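Cloltstead publishes open practice guide for small two-arm robot workcells

February 2022

Cloltstead today released the first full edition of its practice guide for small benchtop robot cells, the kind where two arms share one work surface and handle everyday objects. The guide is free to read, free to copy and written in plain language. It covers how to set up a cell, how to check it before work starts, how to handle items with batteries inside, and how to write down what was done so that another team can follow it.

We are very happy to see this one go out the door! The draft that circulated in January drew 687 written comments from people who run cells like these every day, and they were wonderfully specific. Many came from benches where one person does the wiring, the programming and the sweeping up. Their comments changed the guide a great deal, and nearly every chapter is better for it.

Why a guide for small cells

Large industrial robots have had detailed safety rules for a long time, and anyone installing one knows where to look. Small arms on a bench sit in a less settled spot. The formal rules still apply where they apply, and nothing in our guide replaces them or a proper risk assessment. But a team with two light arms, a few cameras and a roll of wallpaper has a lot of daily questions that a standard written for a factory floor does not get into. Which cable gets tied down first? Who may reach in between runs? What counts as the same setup two weeks later?

The guide has 17 chapters and 88 numbered practices. Each practice is marked as either "required" or "advised," and each required practice comes with a check that one person can carry out with ordinary tools.

Walls, overhead panels and lighting

One chapter that grew a lot after the comments deals with surroundings. Patterned linings are welcome under the guide, on walls, floors and overhead, provided the pattern is recorded and stays put for a whole series of runs. Teams are asked to log every lining by position, to note any bright spot a lamp leaves on a panel as the wrist camera sees it, and to keep thin cables seated along their rails. Lamps are logged too, with their angle. A wrist camera can end up looking in almost any direction – up included – so the log has to cover more than the work surface. 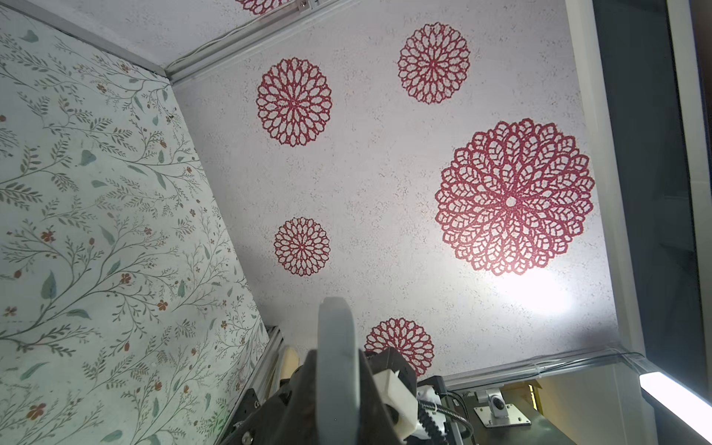
Two arms, one mat

The chapter on shared space is the longest in the guide, and the one we expect people to turn to first. It asks for both bases to be bolted down and checked by hand at the start of each shift. It asks teams to mark a middle zone that either arm may enter, and to state in writing which arm yields when both want it. Arm cables must have enough slack for the full reach without being able to snag a gripper.

Phones get a section of their own. They are flat, glossy and easy to drop, and they hold a battery. The guide calls for a fixed starting layout, such as a simple grid on the mat, and a low grip force that is raised only in small steps. A phone that falls is taken out of use until it has been looked over, even if it seems fine. Cases stay on or off for the whole series, and the log says which.
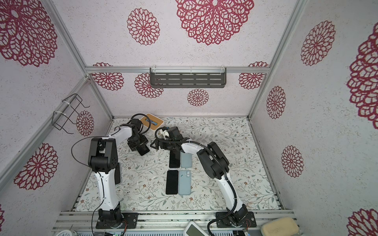
Loose items near the front rail brought more comments than we had planned for. Hand tools, pads and spare boards tend to collect there, and the draft simply told people to clear them away. Commenters pointed out that some of these things are needed within reach all day long. The final text now asks for a short list of permitted items, each with a set place outside the path of the arms, and a look at that list before power goes on. It is a small change and we think a good one.

Who took part

Mustonen led the writing of the chapters on mounting and cable runs. Brultel ran trial readings of the checks and sent back timings, confusions and a long list of better words. Otudo prepared the log templates, which come as printable sheets and as plain spreadsheet files. All three will stay on for the next edition.

What comes next

The guide is in force as good practice from today for Cloltstead's own cells. Other teams may adopt it in whole or chapter by chapter, and those who do are asked to name the edition they follow. Work has started on 2 additions, one on soft and cloth items and one on tool changes between runs. Comments on the current edition are open now, and short ones are as welcome as long ones – a single line about a check that did not make sense is a real help.

About Cloltstead

Cloltstead develops shared working practices for small-scale robotics and publishes them without charge. The guide, the log templates and the comment form are available on the Cloltstead website.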